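4.2 Table-setting tasks with the Flosska kit

The Flosska kit is sold by Stirkico as a complete package: two arms, black padded fingers, wrist cameras and the recording software. We evaluated it in furnished rooms, as a buyer at home would use it. Kimie Kikuchi prepared the task list, which was first written for the Nakajima trial and contains 19 household tasks.

Spoons were the most difficult group. The handle is thin and gives the fingers only a small contact area, and the kit has no touch sensor, so the operator must judge the grip from the cameras alone. In total we kept 1738 episodes, and in 1689 of them all the camera streams were complete. The remaining ones were removed before training.

The wrist view was useful for checking whether the handle stands straight between the fingers. For the clear plastic spoon this was less easy, and our operators asked for some 5 minutes more practice with it. Figure 6 gives a metal spoon in the wrist view, the table with cup, bowl and plate, and the plastic spoon in the wrist view.
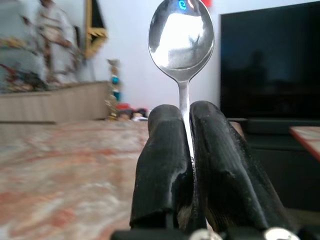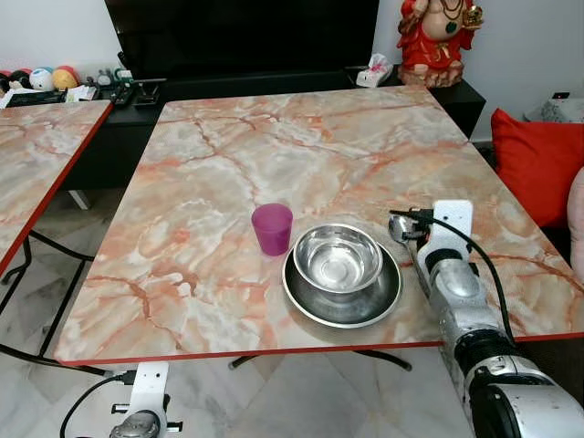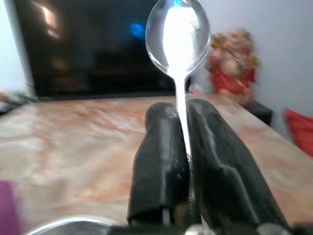 Figure 6. Spoon handling with the Flosska kit.

4.3 Comparison with the Justenbridge gripper

The Justenbridge gripper was mounted on the same arms and used with the same task list. Its fingers are harder and need a more exact approach to the handle.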